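Small parts still slow down robot arms at Brillwood repair shop

Robot arms can now do some of the sorting at the Brillwood appliance repair shop in Gandamton, but the people at the benches are still quicker at nearly everything else. That is the early finding of a trial that began in October and covers one chore: picking solenoids, wire harnesses and circuit boards out of bins and laying them out as kits.

The trial uses 2 arms and a set of 80 practice kits. A bench worker at Skuna, the parts supplier helping with the test, lays out a kit in 40 seconds.

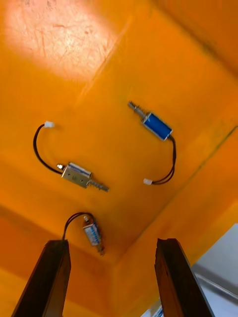

The arms take far longer, and wires are the main trouble. A rigid part sits the same way each time it is put down. A lead can bend in any direction, catch on its neighbor or end up under the part it belongs to.

"Boards are going well," said Lena Bezerra, who runs the shop. "Harnesses are not. I would not put it on a paying job yet." 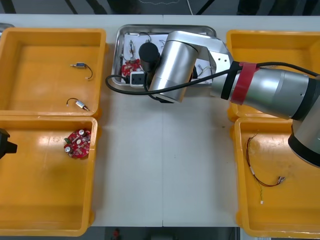

Santeri Mäkelä
Staff reporter

Out of 396 picks logged so far, most of the failures involved parts with leads attached. The shop plans to keep the arms on practice kits through the winter and try them on Sunday, when the benches are closed.

Household chores look further off. Bezerra said people often ask her when a machine will fold their shirts or empty the dishwasher.

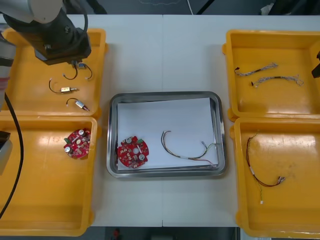

2 min read

She tells them to look at the bins first. The parts come in a few known types, the table is clear and the light stays the same all day – a kitchen offers none of that.

Skuna expects to decide on a second round of tests once the practice kits are finished.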